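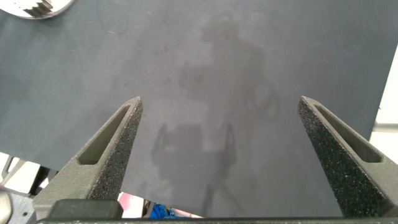 Gear evening at the Fitus workshop came back in January, and what a cozy way to start the year it was. We finally retired the old towel we used to work on, which swallowed small parts and gave them back weeks later. The dark gray surface we have now is so much kinder to tired eyes, even if it does show every speck of dust – do give it a wipe before you lay anything out, please!

The job was the gear set for the Wanance display, the one going to the Sollport open house in the spring. We started with the small spur gears and the big flat disc with the round hole in the middle, keeping them close at hand so we could look over the teeth one gear at a time.

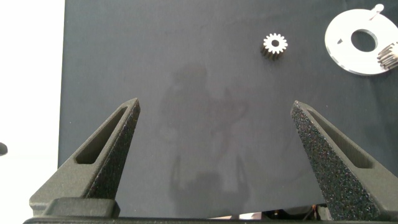
Putting it together
Patience is the whole trick with this part, and a cup of tea helps too. The Liapis handbook says to try each gear by hand before you reach for any tools, and I agree with it completely.
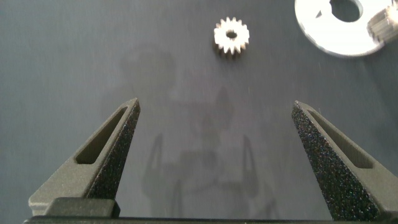
It also suggests a soft brush for the teeth, and an old toothbrush does the job beautifully. By the time we stopped for cookies, the talk had wandered off to clocks, bicycles and somebody's grandmother's mixer, as it always does.
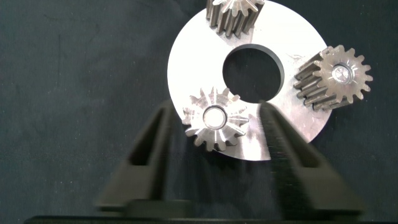 Next time
We meet again in February at 5, same room. Bring 2 soft cloths if you have them, and a friend if you can talk one into it.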